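# Fasting and morning meds before a sleep-deprived EEG?

Posted in Neurology Tests, 31 May 2020

My son is 17 and has a sleep-deprived EEG booked at the Flidville clinic in June. The letter says to keep him awake from midnight and gives no instruction on food or on his morning tablet. The office line goes to voicemail. Does he fast, and does he take the dose? 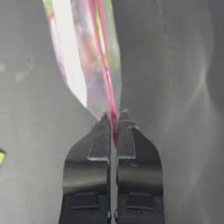 **Constanza Aravena**

Fasting is not normally part of EEG prep. Low blood sugar can alter the tracing, so most labs want a regular meal beforehand. No caffeine: coffee, tea, cola, energy drinks, chocolate. Wash his hair the night before and leave out conditioner, gel and spray, or the electrodes won't hold.

Medication is a separate matter. Give the usual dose at the usual time unless the neurologist who ordered the test has told you otherwise. Do not skip a seizure drug on your own. Missing sleep already lowers the threshold.

The exception on food is sedation. If the letter mentions sedation anywhere, call again and get the cutoff times for solids and clear fluids.

**ulell_579**

we just did breakfast as normal and it was fine. bring a snack

**Sales_R**

Agree with the first reply. Two additions:

- He should not drive himself there or back.
- No naps in the car. Ten minutes of sleep on the way in can spoil the test. At Cutudstead they asked us for the exact time he last slept, so write it down.

If voicemail is full, ask the hospital switchboard for the EEG lab directly. The technologists answer prep questions all day.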